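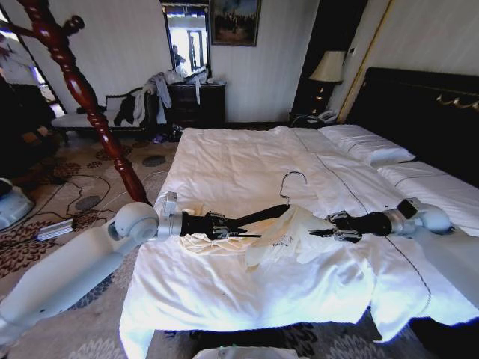
Ticket subject: Booking calendar sync drops the checkout day (Pistimico to Tollance)
Status: Open, then Pending, then Solved
Category: Calendar and channel sync

Hi support folks,

Okay, this is going to be long, so grab a coffee. I run a handful of short-stay rooms and I use Pistimico for my main calendar and Tollance as the channel that actually takes the bookings. They've been talking to each other just fine since I set them up. Then sometime in December they stopped agreeing about what day people leave.

When a booking comes in through Tollance it lands in Pistimico one night short. A guest books three nights, I see two. The third night shows up as open, bright green, come and get it! And of course somebody did come and get it, so I had a double booking at the Pulum Street place and had to put a very tired couple in a room I was keeping free for my sister-in-law's visit.

What I've tried so far:

Disconnected the feed and reconnected it. Same thing.

Cleared the cache, logged out, logged in, used a different browser, used my phone. Same thing on all of them.

Checked the time zone on both sides. They match. I checked again the next morning with my glasses on and they still match.

Made a test booking for one night. This was the weird one - it didn't show up at all. Which kind of makes sense if it's shaving a night off everything, I guess? One minus one.

Please don't send me the "have you tried reconnecting" article. I have read it so many times I could recite it at a wedding.

Update, same ticket, later that evening

I got an auto reply asking for the export file so I pulled it. It has 931 rows, going back to when I opened the account. I went through the part for this winter by hand (my eyes!) and the bookings that came in by email request are all correct. Only the ones from the Tollance feed are short. Bookings I typed in myself are fine too.

Also, there's an error code in the sync log now that wasn't there before. It says 316 and then nothing, no words after it. I searched your help pages for it and got an article about printing invoices.

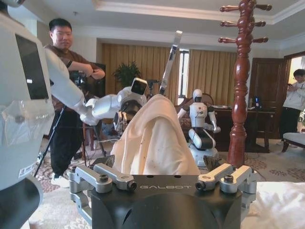

Another thing I noticed while I was poking around: if I open one of the short bookings and just hit save without changing anything, the missing night comes back. Then the next sync runs and takes it away again. So I've been going in after every sync and saving them all like I'm bailing out a rowboat. The sync runs every couple of hours, so you can imagine how much fun my evenings are. I turned it off overnight because I do need to sleep, but then I'm scared of getting a booking that doesn't block the dates anywhere.

Is there some way to lock a booking so the feed can't touch it? I found a little padlock icon on the monthly view and got all excited, but it only locks the nightly rate.

Update, next morning

Somebody on your side asked whether I use any add-ons. I said no. Then I remembered I do, sorry! I put in the Jayasinghe cleaning planner back in the fall. It reads the checkout dates and makes up the list for turning the rooms over, so I know which beds need changing and which just need fresh towels. I always thought it could only read. I went into its settings and there are 2 boxes ticked under permissions, and one of them is "adjust departure". I swear I never ticked that. Maybe it came in with an update, I have no idea.

I've unticked it and I'm running a sync right now. Will report back.

Okay, ran it. The three-night booking is still three nights. Ran it again and it's still three. I'm not celebrating yet, but I did do a small dance in the kitchen.

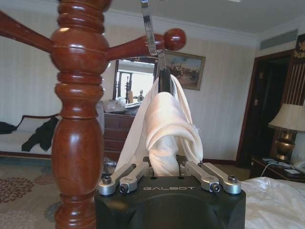

Pistimico Support: Thanks for the very thorough notes, they saved us a lot of digging. The "adjust departure" permission lets an add-on move the last night so that a cleaning slot can be held on it. Our latest release switched it on for accounts that already had a planner connected, and that shouldn't have happened. Code 316 is the log entry for a departure changed by an add-on, and we've asked for it to get some actual words. Please leave the box unticked, then go to Settings, Feeds, Rebuild. The rebuild handles up to 1,000 bookings in one go, so yours will fit in a single run. Your rates and guest notes won't be touched.

Me again. Did the rebuild, it took less time than feeding the cat. All the short bookings have their last night back, and my one-night test finally showed up too (I've deleted it). The planner still makes its list with the box off, so I'm not losing anything there.

One leftover question and then you can close this. The double booking at Pulum Street still shows in red as a conflict even though I moved those guests days ago. Can I clear that myself or does it have to come from you?

Pistimico Support: You can clear it. Open the older of the two bookings, choose Conflict, then Mark as handled. The red goes away after the next sync.

Found it, clicked it, waiting on the sync. Go ahead and close the ticket, and thank you!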